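A conservação dos pequenos bastidores de rede continua a ser tratada, em muitas instituições, como assunto menor. Discordamos dessa posição.

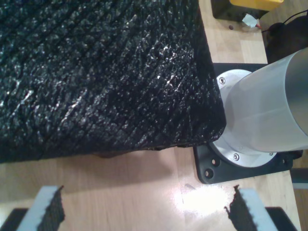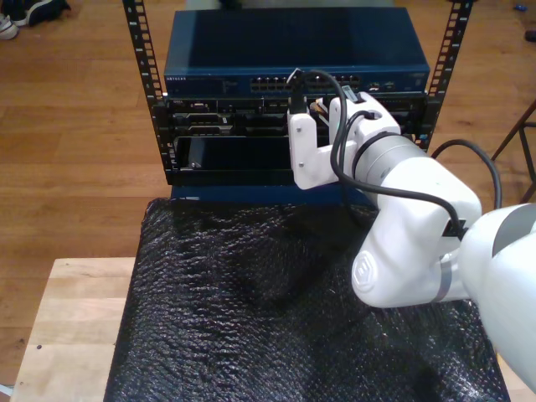
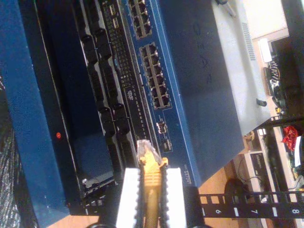
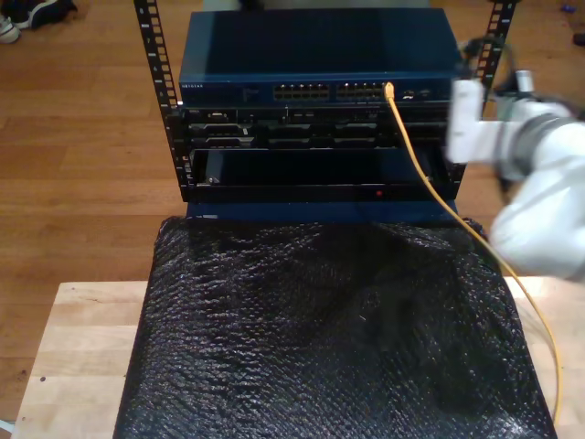 Bastidor aberto sobre mesa de madeira, com cabo de rede amarelo ligado ao comutador (última fotografia).

Um cabo de cor distinta identifica-se à primeira vista - vantagem que os orçamentos raramente contemplam. Na Gagnon, o inventário de setembro registou cerca de 40 ligações sem etiqueta. Entende Glenys Whiteley que a etiquetagem pode aguardar pela renovação do equipamento; entendemos que deve precedê-la, ficando cada cabo inscrito no registo no próprio dia da instalação.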